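Subject: Re: [ekville-keys] Loose sheets on folding stands

On the September thread, a list member wrote:

> We print everything single sided on ordinary copy paper and the
> second page never stays put. It lifts at the outer edge and then
> slides over the first. Is this a stand problem or a paper problem?
> We have 5 of the Pornar folding stands and would like to avoid
> replacing them.

Mostly paper. Copy paper takes a curl in the printer, and a wire or metal arm holds it only along the line of contact. Anything outboard of the arm is free to lift. If the sheets have been folded for a bag, the fold adds its own spring and the arm has to work against that too.

Things I would check before buying anything:

Arm position. Most players set the arms near the bottom corners, where they clear the notes. That leaves the upper half unsupported. Swing them in until the tips bear on the page above its midpoint. You will lose a few notes behind the arm. On a piano reduction with paired staves I put up with it.

Tips. The rubber does most of the holding. Bare metal slides. Ojala sells replacement tips in bags of 28, and they fit the Pornar arms if you warm them in your hand first.

Pivot screws. If an arm swings freely when you tap it, tighten the screw at its base a quarter turn. Do not go further; the thread in the desk strips.

Overlap. Two sheets side by side are wider than a folding desk, so one has to lie over the other. Put the right sheet on top, lap it only as far as the left margin, and pin both with the same arm if you can.
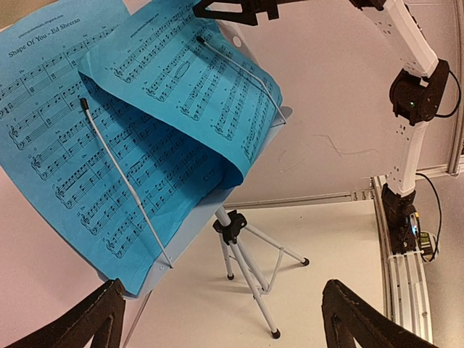 For anything over 3 pages I gave up on loose sheets and tape them edge to edge on the back, leaving a narrow gap at each join so they fold flat. Low-tack paper tape is enough. Circle the repeats and awkward bars before taping, while the page is on a hard surface.

The Condside stands have a deeper lip, but the desk is no wider. I would not replace 5 working stands to get it.

Heavier paper also helps if your printer will feed it.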